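Section 3 – Setting up the storage room

Read this before you move anything. Questions go to Alun Kneath, not the front desk.

3.1 Before you start

1. Clear the floor first. Boxes out in the hall, against the wall, not in front of the door.
2. Sort what you have into long things, small parts, and junk. Junk goes out today.
3. Wipe down the Daritz shelves. Let them dry before loading.

Note: the shelf pins come in two sizes. Short ones are for the Flikar unit only. Mixed them up last July and spent almost 3 hours swapping them back.

3.2 Loading the shelves

4. Heavy stuff on the bottom. Paint, tool boxes, anything that takes two hands.
5. Tubes and cylinders lie flat, open end facing out so you can check nothing got pushed inside. Anything with a metal rim – keep it off the bare shelf, it scratches. Use the felt strips.
6. Small parts go in bins. Label on the front, not the lid.

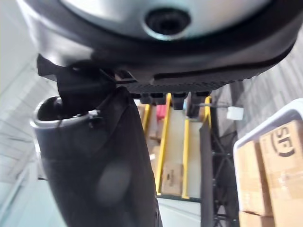

7. Leave a hand's width between the top bin and the shelf above. If you have to tilt a bin to get it out, move the shelf up one hole.
8. Top shelf is for light things only. Empty bins, packing paper, the spare felt.

Caution: don't climb the shelves. Step stool is behind the door. Put it back after.

3.3 Fixing to the wall

9. Top bracket goes at 762 mm from the inside corner, measured along the wall. Check it twice, drill once.
10. Use the McAlister anchors, the long ones. Hand tight, then a half turn more. No power driver, it strips teh plastic.
11. Push on the upright at shoulder height. Any wobble, take the load off and redo step 10.

Caution: max five full bins per shelf. The Andard shelves bow in the middle before they give, so look at them from the side once in a while.

3.4 When your done

Lights off, key back on the hook. Write missing parts on the sheet inside the door – part name and shelf, that's enough.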